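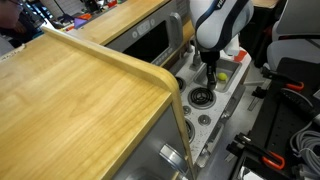

# Ball pick-up from the toy kitchen sink

Notes for the Gindport student robotics club. Last edited 12/05/2019 by Jaime Vieira.

The exercise is to get the gripper into the sink, close it on the ball, lift clear and set the ball down on the wooden countertop. You need the arm calibrated and the Romel control software installed before you start. Calibration is covered on its own page.

## 1. Fix the kitchen in place

Push the kitchen unit up to the tape marks on the floor. If it has moved, the saved positions are useless and have to be taught again. Put the ball in the sink and leave the counter around it clear.

## 2. Teach the positions

Switch to hand guiding and save four positions:

- `home` - arm raised, well clear of the tap
- `above_sink` - gripper open, pointing straight down, 157 mm above the sink floor
- `in_sink` - same position, lowered until the fingertips are level with the middle of the ball
- `above_counter` - over the wooden surface, at the height of `above_sink`

Keep the wrist angle the same for `above_sink` and `in_sink`. The sink is small, and a tilted finger will touch the rim on the way down.

## 3. Write the sequence

```
move home
open
move above_sink
line in_sink speed 23
close force 39
line above_sink speed 23
move above_counter
open
move home
```

Use `line` for anything that enters or leaves the sink. `move` takes the shortest path in joint space, and that path may swing sideways through the tap. Speed and force are percentages of the limits set in the Romel configuration file.

## 4. Run it

First run: one step at a time, with a second club member at the stop button. Full speed is allowed only after three clean runs in step mode.

## Common faults

**The ball rolls away when the gripper closes.** The fingers are too high. Lower `in_sink` by 2 mm and try again.

**Error 204 on the way down.** The arm has met something it did not expect, usually the sink floor or the rim. Back out by hand guiding, clear the error and teach `in_sink` again. Do not raise the force limit.

**The ball drops during the lift.** Check the finger pads for dust. If they are clean, raise the closing force in small steps.

## Next exercise

Hélder Torres has started a version that finds the ball by colour, so that `in_sink` need not be taught. It is in the `henriques` branch and does not yet cope well with reflections from the steel. Finish the fixed version before trying it - the sequence is the same and only the target changes.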